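Can machines do the chores yet?
Speaker notes, B. Ristić, 23 May 2020
Slides and spoken text differ in places. Go by the notes.

Slide 1. Title
Name, Jiris, thanks to the Stadumgate organisers. Questions at the end, except on terminology, which can be raised at any point.

Slide 2. What counts as a chore
Working definition: a task a person does without written instructions, in a room that was not built for the task. Wiping a sill counts. Loading pallets on a marked floor does not. Shop-floor tidying sits between the two and is treated as a chore for this talk.

Slide 3. Where we are
Fixed cell, known part, known position: solved, and has been for years. Same part in an unknown position: mostly solved if the lighting is controlled. Unknown part, unknown room: no. Say the "no" plainly and wait before moving on.

Slide 4. The Georgiev trials
Three tasks: wipe a flat surface, clear a cabinet top, push a chair back to its place. 300 runs per task, 900 in total, all in simulation. Wiping did best. Clearing was poor whenever the items were thin or lay flat. Pushing failed mostly at the approach, before contact.
If asked for hardware results: there are 7 runs on the real arm, too few to report as a rate.

Slide 5. Why wiping is easier
Large target, tolerant of error, one contact force to hold. A missed strip can be wiped again. A dropped cup cannot be picked up again in the same condition. Mention that the wiping score measures coverage and says nothing of whether the surface is clean.

Slide 6. Working in simulation
Leave this slide up for a full minute. Ask the room which surfaces they would wipe and where they would start. Most people plan a route before they have settled what is a floor and what is a table. The planner has the same difficulty when it is given camera input only.

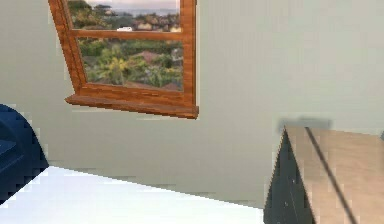
Fig. 3. Simulated room with window, white horizontal surface and wooden cabinet.

Points to make: stepped edges along the cabinet side and the white surface. An edge detector will follow the steps. The thin dark line across the cabinet top could be read as a rod, a cable or a seam. For a wiping task the first two are obstacles and the third is not.

Slide 7. Cost
Donum cell, software excluded: 700 a month on lease. Compare with cleaning hours on the same floor. Do not give a payback period.

Slide 8. Answer to the title
Some chores, in some rooms, with a person nearby. Next work: thin objects on flat tops, then the approach to the chair. Contact details on screen. Take questions.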